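Papers > Household Studies > Small-Item Storage in Rented Homes > Section 3

3. Storage type and the return of small items

3.1 Terms

We use "small item" for any household object that can be held in one hand and that has no fixed place set by its function. Keys, tape, batteries, travel-size toiletries and spare buttons fall under the term. A toothbrush in a holder does not. The definition follows Millet's earlier work on kitchen drawers, with one change: Régis Millet left out anything kept in a bathroom, and we include it. In small rented homes the bathroom often has no cabinet, and its contents move to a shelf or table in another room.

A "return" is the act of putting an item back in the place named for it by the household at the start of the study. An item left next to its storage unit was logged as unreturned, even when it was within reach of the right drawer. This rule is strict, and it lowers the return rate for all storage types.

3.2 Sample and procedure

The sample consisted of 80 households in two towns, Burow and Hamel. All were tenants, and none had lived at their address for less than six months. Each household kept a paper log for six weeks. Entries were made once a day, in the evening, for a fixed list of items agreed at the first visit. Households in Hamel began in September and those in Burow a month later. We found no reason to treat the two towns separately in what follows, although homes in Burow tended to have deeper built-in closets.

Storage was sorted into three types: open (trays, bowls, shelf tops), closed and opaque (boxes with lids, cabinet drawers), and tabletop units with drawers. The last type is awkward to classify. Many such units have a tray on top that works as open storage, while the drawers below may be clear or opaque. Two units sold for the same purpose can therefore place the same item in full view or out of sight. A unit with a top tray and drawers is shown in Figure 2. 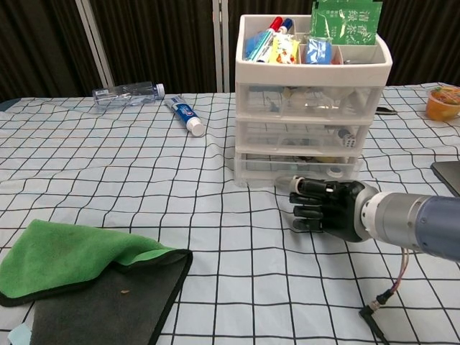
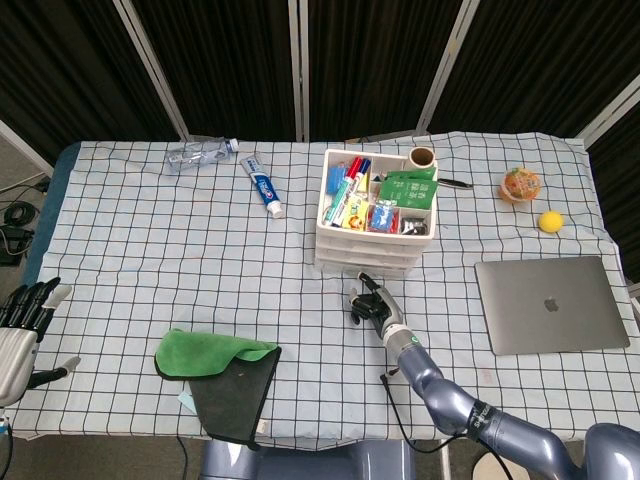

Figure 2. A small plastic unit with drawers, set on a table with a light blue gridded cloth.

For the analysis, a top tray was logged as open storage and the drawers under it as a separate location. Households did not always keep to this split. Several wrote only "the organizer" in the log - in those cases we asked at the closing visit and corrected the entry where the answer was clear. Entries that remained unclear were dropped.

3.3 Results by type

Items assigned to open storage were returned more often than items assigned to either of the other types. The gap was widest for things used every day and nearly vanished for things used less than once a week. Drawers that held a single kind of item did better than mixed drawers, and labels made little difference once a drawer was mixed.

The daily log may itself have raised the return rate, as Millet warned for the Drondden survey. Rates did fall slightly after the opening week, in line with that concern, and then stayed level. We therefore report comparisons between types and leave the overall rate aside.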